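We use cookies to remember your sign-in and to measure traffic on this forum. By continuing to browse you accept our cookie policy. Accept | Settings

Temporary edge protection on low-rise sites: who signs off?

sitelead_clandholm
29/11/2019

Our office would welcome views from other contractors on the following matter. At the Clandholm site we have two scaffold crews working under separate subcontracts. Each crew inspects its own guardrails and enters the result in its own register. The principal contractor keeps a third register, which is meant to draw on the other two.

During an internal review we found 11 entries in the third register with no matching entry from either crew. The rails themselves were in order when checked. Our question is whether the principal contractor should carry out a separate inspection before each shift, or whether a countersignature on the crew's entry is sufficient.

ruawai_hs

At Ruawai we require a separate inspection. A countersignature shows that a second person has read the form. It does not show that a second person has looked at the rail. Our written procedure has stated this since April and the crews have accepted it.

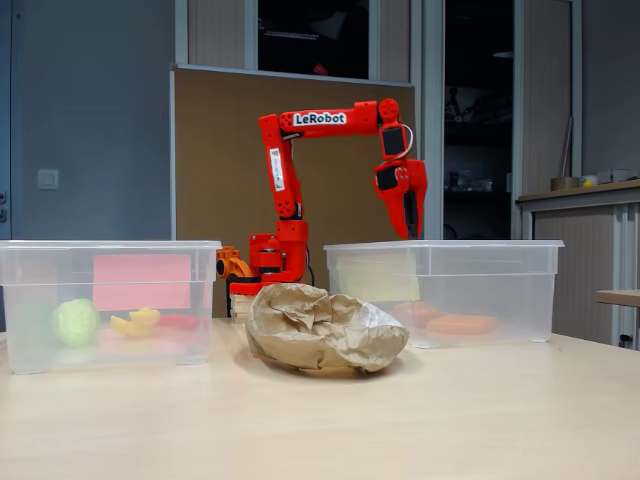 The inspection is carried out by a supervisor who holds the scaffold ticket and who does not report to either crew. Where a midrail or toe board has been removed to bring in materials, that bay is closed until the supervisor has returned and signed the tag. Access ladders to the bay are blocked at the same time.

plant_and_access

I must disagree in part with the previous reply. A full second inspection before every shift is a considerable burden on a small site, and I have seen it turn into a walk past the scaffold with a clipboard. The crew that erected the work knows it best. In my view the duty should stay with that crew, with spot checks by the principal contractor at intervals set out in the site safety plan.

ruawai_hs

The concern is a fair one for small sites. However, the original post describes two crews. Where one crew's platform meets the other's, neither regards the joint as its own work — this is the point at which we have found loose couplers.

horkgate_office

Horkgate follows a middle course. The erecting crew inspects the whole scaffold, and the principal contractor inspects the interfaces, the loading bays and any section altered on the previous shift. One register is used. Document 2454 in our system sets out the form, and I can post the headings if members would find them useful.

plant_and_access

That arrangement I could support. Does the single register stay on site or in the office?

horkgate_office

On site, in the supervisor's cabin. A copy goes to the office at the end of each week.

sitelead_clandholm

Thank you all. The headings would be appreciated. We shall put the single register to both subcontractors and ask that Cakimov, who supply our tags, print the bay number on each one.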